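Irklow Glaze Notes

A little data set of ash glaze tests, all made from stuff we burned or dug up at home. Wood ash is wonderful to work with, and I hope these notes get more people trying it!

What's in it: 30 recipes, 17 of them fired twice. Each row gives the ash source, the clay body, the cone and the colour that came out of the kiln. 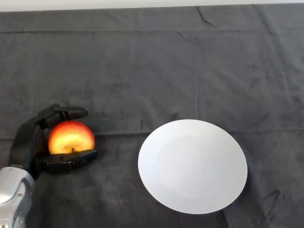

Salim Nzioka

Batches are 500 grams dry unless the notes column says otherwise – the Zoslow recipes are all 1000. Ash was sieved but never washed, so wear gloves when you mix it.

Missing values are left blank. The August firing ran cool, and I've flagged those rows in the last column.

Use it however you like, and please send me your own results.

Last updated 8 May 2022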